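Review: The Bela folding step stool, after one kitchen and two closets

Search reviews
Search

4 min read

I am five foot three, and my kitchen was designed by someone who was not. For years I got to the top shelf by standing on a dining chair, which wobbled, or on the counter, which my mother has opinions about.

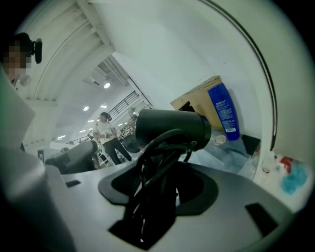 So in May I bought the Bela, a two-step folding stool made by Stonum. It cost me $51 at Lahlou, the hardware store by the post office, where Zineb Mahrous at the register asked if I wanted the three-step instead. I said no. I have thought about that answer a lot.

The good part first. It's steady. Both steps have a ribbed rubber top, and the feet grip tile, vinyl and the slightly greasy patch in front of my stove. I've used it nearly every day and it hasn't slid once. The label gives a limit of over 200 pounds, in letters so small you need to be on the floor to read them.

It folds flat too, or flat enough. Mine lives in the gap beside the fridge, a gap that had been home to a broom and one very old grocery bag. Folded, it stands up on its own about half the time. The other half it waits until you've turned your back and then goes over with a noise like a dropped piano.

Now the latch. Stonum calls it a one-hand release, and I suppose it is, if the hand belongs to Halfdan Bundgaard from downstairs, who moves furniture for a living. I need both hands and a foot. It has loosened a little over the summer, or I've gotten meaner. The first week it pinched my thumb twice.

The handle is a bare metal loop across the top. Fine for carrying. Cold in the morning. My neighbor Graciela Urrutia wrapped hers in bicycle tape and it looks better than anything Stonum came up with.

Then there's the height. On the top step I can reach the flour, the good platter and the smoke alarm in the hall. I can't reach the back of the closet shelf, where the suitcases are — the three-step would have done it. The three-step was $75. I'd like that noted, mostly for Zineb.

Would I buy it again? For a kitchen, yes. For closets, spend the extra. If you have small children, keep it folded and behind something heavy, as mine learned to open it before I did.

Rating: 7 out of 10. It was an 8 until the thumb.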